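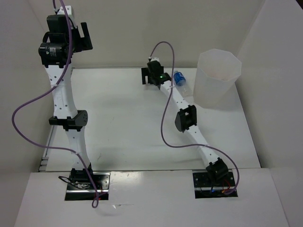 White top, grey-beige back wall, light grey at the sides.

Paint and Decorating > Walls and Ceilings
Thread: Is "one coat" paint ever one coat?

dampcourse
I'm about to do the back bedroom and the hall, both in greys, and I keep being steered towards Bovico One Coat. The shop wants £93 for what I need. Ordinary trade emulsion would be a lot less than that, so I'd like to know what the extra buys me before I hand it over.

The tin says "one coat coverage*" and the asterisk leads to a line on the back saying "over similar colours on a sound, previously painted surface". My walls are a sort of faded mustard and the plaster has been patched. So as far as I can see the claim doesn't apply to me, or to anyone else who is painting because they want a different colour.

Has anyone done a real wall with it, once, and left it?

skirting_the_issue
Yes. Magnolia to off-white in a box room, one coat, fine. It's still fine.

dampcourse
Magnolia to off-white is pretty much the same colour though. I could do that with a damp cloth.

skirting_the_issue
You asked if anyone had done it and I have. It saved me an afternoon.

Ropeyladder
All these paints are thicker and that's the whole trick. You put on the same amount of stuff, it just goes on in one go and drags like porridge. I used Bovico on a landing and had roller marks you could see from the front door when the sun came round. Ended up sanding it back and doing 2 thin coats of Clastel matt over the top, so three coats in total for my one coat paint.

Greys are the worst for it. Anything mid-toned shows every lap and every place you stopped for a cup of tea.

tealightful
Can't agree about the roller marks. What sleeve were you using? If it was the short pile one that comes in the tray set then that'll be your problem. Medium pile, load it properly, don't keep going back over it. I've had a perfectly flat finish from Bovico in a pale grey, over a darker green as well, and I'm fussy.

Ropeyladder
Medium pile. I've been rolling walls for long enough to know which end to hold.

tealightful
Wasn't suggesting otherwise. Over green it did need a bit of touching in by the window, to be fair.

dampcourse
So that's one coat plus touching in. I'm keeping a list.

Ghost_of_Artex
A word on the "12 year colour promise" since it'll be on the same tin. I rang up about that when our dining room went patchy. They wanted the receipt, the batch number off the lid, and proof that I'd primed with their own primer. Who keeps a paint lid? The promise covers replacement paint only as well, so the prize for winning the argument is that you get to decorate again.

skirting_the_issue
I keep the lids. Write the room on them in marker. Very handy.

Ghost_of_Artex
Fair enough, you'd be the one person who could claim.

mrs_pelmet
Go and look at Vurno before you spend that sort of money. It doesn't promise anything on the front and I rather trust it for that. Two coats, dries quickly, and the greys don't go blue on you in a north-facing room. Their grey-beige came out much warmer on the wall than on the card, mind, so get a tester and try it on more than one wall. I did a patch behind the door and it looked like a different paint from the patch by the window.

Ropeyladder
Vurno's all right on walls. Wouldn't put it on a ceiling, it spits.

tealightful
Vurno scuffs if you so much as look at it. Not in a hall with a pushchair going through.

dampcourse
No pushchair, but there is a bike. What about Fallahi? The man in the shop was very keen on it, which put me off.

mrs_pelmet
Never used it. My sister did her kitchen in it and then did her kitchen again.

Ghost_of_Artex
It's wipeable. Leaves a shiny patch where you've wiped though.

dampcourse
Right. I'm going to get one small tin of the Bovico and one of the Clastel, do half the chimney breast in each over the mustard, and leave it a week. If the Bovico half covers in one I'll come back and say so. I'm not expecting to.

Ropeyladder
Mist coat your patches first or neither of them stands a chance.

skirting_the_issue
And keep the lids.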